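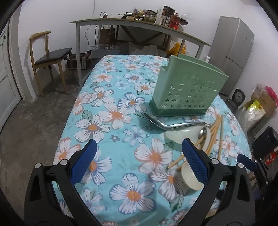
Why would anyone pay for the dearer Lurnier when the cheap one has the same screen, asks a reply under my last post, and the answer got too long for one post so I'm making it a thread. Sorry to everyone who follows me for the bread.

---

First thing, the screen isn't quite the same. Same size, same resolution, same slightly greenish look when you tilt it back too far. But only the dearer one is a touchscreen, and Darine (where I bought mine) has both of them on a single page with a tiny dropdown. You have to open the dropdown to find out. I've now had three messages from people who ordered the wrong one!

---

For anyone just joining, the Lurnier is the little laptop Kälin brought out in the spring. There are two versions. The cheap one has 4 GB of memory and no touch. The dearer one has twice the memory, the touchscreen and a backlit keyboard, and it cost me £710. I had a voucher, so a bit less in the end, but £710 is what it says on the page.

---

The backlight matters more than I thought it would. I do most of my typing after ten at night with the big light off, and on my old machine I was forever hitting the key next to delete and muting myself. No such trouble now. It has two brightness levels and I've never used the upper one.

---

Memory, then. My sister has the cheap one so I've been able to poke at both. With a few tabs open and some music going you can't tell them apart. Open a video call on top of that and hers starts to think about things. The call itself holds up, it's when you click away to look something up that you sit there waiting for the tab to come back, and then it reloads from scratch and loses whatever you'd typed in the box.

---

If all you do is email, the shopping and a bit of telly in bed, get the cheap one and spend the difference on something nice. I mean that. I've seen people get very superior about 4 GB and most of them haven't sat down with one.

---

And you can't add memory later, before anybody asks. It's soldered on. Storage you can sort of get round with a card, there's a slot on the right-hand side, but the card sticks out by a couple of millimetres and I've already caught it on the zip of my bag.
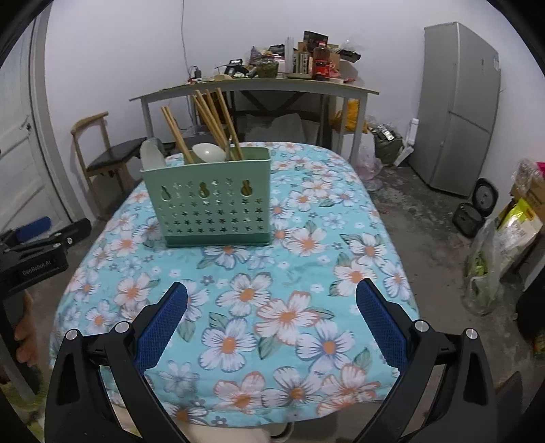 Ports are the same on both. You get 2 USB-C, one on each side, which I love, because the plug in our front room is on the left of the sofa and the plug in the bedroom is on the right. There's also one of the old full-size USB ones and a headphone socket. No HDMI. I bought an adaptor for that and it gets warm enough to notice, so I unplug it when I'm done.

---

Someone else wanted to know about the fan. I can hear it. It isn't loud, more of a breath than a whirr, and it comes on during updates and long calls. My sister's has no fan at all and stays silent, so there's another point to the cheap one! If you're recording audio at your desk I'd give that some thought.

---

Battery: I get through a working day and then a bit of the evening. I haven't sat there with a stopwatch. I charge it while I'm making tea and it's usually full by the time I've washed up. Hers lasts longer than mine, probably down to the screen, though she also turns hers right down and reads it like a bat.

---

Now the update. If you've got either version and it's been nagging you to install 2168, I'd hold off until the weekend at least. I put it on last Tuesday and my trackpad went peculiar straight after. Two-finger scrolling would work for a minute, then jump to the top of the page. Lovely when you're halfway down a recipe.

---

I turned off "smooth gestures" in the trackpad settings and it's behaved since then. No idea if that's a proper fix. Kälin's support chat told me to restart it, then told me to restart it again, then asked me to rate the chat. I gave it a three.

---

Edit to the above, several of you say 2168 went on fine and your scrolling is perfect. Good! Could you tell me which version you've got, touch or no touch? I've a feeling it's only ours that do it but I've got nothing to back that up.

---

Okay, the replies say two touch ones are fine and one isn't, so bang goes my theory.

---

A few people have asked whether they should wait for the Iken instead. I don't know! It's been "coming in September" for ages and all I've seen are the same pictures as everyone else. It looks thinner. It also looks as if it's lost the full-size USB, and I'd miss that, as my label printer is ancient and so is its cable.

---

If the price on the Iken comes out close to the Lurnier then it might be worth waiting, if only to see whether Darine drops the Lurnier to shift what's left. They did that with the one before it. I remember because I'd bought mine nine days earlier and was in a mood about it for a month.

---

If your current laptop is on its last legs, though, don't wait. I limped along all winter with a cracked hinge, holding the lid up with a tin of chickpeas, and in hindsight that was a daft way to save money. You lose so much time to a machine that's cross with you.

---

Keyboard layout, as I keep getting asked. Darine sells the proper UK one, with the pound sign over the 3 and the tall enter key. Some of the marketplace sellers are shipping the US layout and the listing photos don't always match. Ask before you pay. I type without looking and I'd be finding backslashes in everything I wrote.

---

Do I use the touchscreen? Less than I expected. I scroll with it when I'm eating, and I sign things with my finger when the gas people or whoever send a form. My signature looks like a spider fell in the ink, but it always did. The big thing for me is zooming in on knitting charts – pinch, look, pinch back. On the old one I used to hold my phone up to the screen to magnify it.

---

It won't fold all the way round into a tablet, by the way, on either version. The hinge stops when it's flat on the table. There's a picture on one of the shopping sites that makes it look as if it does and I suspect that's a different laptop altogether.

---

So, back to the first question. I'd pay the extra again for the memory and the backlight, and the touch is a bonus. If you don't take calls and you type in daylight, the cheap one will do you nicely, and you'll get the quieter machine and the longer battery as well.

---

I'll try the trackpad with smooth gestures back on tonight and report in tomorrow. If I go quiet, it's jumped to the top of the page again and I've gone to bed.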